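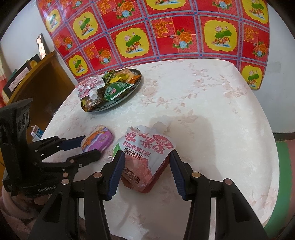
Figure 1. Fruit jelly pouch on a tablecloth.

Opening Chapters in the Starurow Novels
Project report, Popular Fiction, submitted 01/12/2021

1. Background

The Starurow books are crime novels by Edeltraud Lenz, published in paperback by Renano. They follow a former customs officer named Schmieder who takes small investigation jobs in the port city of Caltance. The first book, Starurow, gives the series its name. It is the name of the shipping family that Schmieder used to work against and later works for.

My project was on how the first book tells the reader who Schmieder is. In class we had read several crime novels in which the main character is explained in the first few pages, usually by another character or by a look in a mirror. Lenz does very little of this. I wanted to find out where the information comes from and how long a reader has to wait for it.

2. Method

I used the paperback edition of Starurow, which has 407 pages. I read the whole book once without taking notes. Then I went back to chapter one and marked every sentence that gave a fact about Schmieder: age, family, former job, money, health, opinions. I used pencil for facts told by the narrator and blue pen for facts that come out in dialogue. Facts that the reader has to work out from something Schmieder does got a sticky tab.

I also wrote a 500-word summary of the opening before the second reading and another one after it. This was my instructor's suggestion. The first summary turned out to have two mistakes in it, both about the brother, and I have left them in the appendix.

I had planned to compare the book with its German version but could not get a copy through the library in November. The project therefore covers the English text only.

3. Results

The opening chapter is nearly 2,000 words long and takes place in a laundromat. Schmieder is waiting for a client who is late. The narrator does not give an age or a description. We learn that Schmieder knows the woman at the counter, pays for someone else's dryer, and sits where the door can be watched. Almost all my marks in this chapter were sticky tabs.

Blue pen takes over in chapter two. The client arrives and does most of the talking. He says that Schmieder was fired from customs, and Schmieder does not correct him. In chapter nine we find out that this was wrong and that Schmieder resigned. I had believed the client the first time through, and so had my first summary. Lenz lets a character say something false and leaves it alone for seven chapters.

Pencil marks are rare until the funeral in chapter five. There the narrator steps in for a full page and tells the family history straight out. This page was the weakest part of the opening for me. It repeats things about the father that were already clear from the phone call in chapter three.

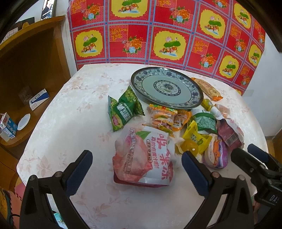
The chapters of Starurow switch between two storylines, Schmieder's job in the present and the old customs case. Each storyline has its own habits. The present chapters are short and start with dialogue, and the customs chapters are slower and start with a place or a time of day. The arrangement is as regular as the red patterned cloth behind the table in Figure 2, where yellow squares with pink lotus flowers alternate with red squares of peonies. As with the cloth, it is easy to see which kind you are in. The pattern breaks once, after the warehouse fire, when two customs chapters come one after the other. I read this as a sign that Schmieder has stopped paying attention to the present job.

4. Discussion

The opening asks for patience. Readers who want to know early on what kind of person they are following may be annoyed, and one classmate who borrowed my copy gave up at chapter four. I thought the slow start was worth it for the scene in chapter nine, where the client's version and the real version are finally put side by side. That scene would have no force if the narrator had told us the truth in the laundromat.

My three kinds of marks were harder to keep apart than I expected. When Schmieder lies to the landlady about a job interview, the lie is dialogue, but what it tells us about pride is something we work out. I marked cases like this with both pen and tab – this should have been decided before I started.

5. Further work

The second Starurow book opens with Schmieder in the hospital and is told partly by the brother. I would like to mark its opening chapters in the same way and see whether the brother is any more reliable than the client was.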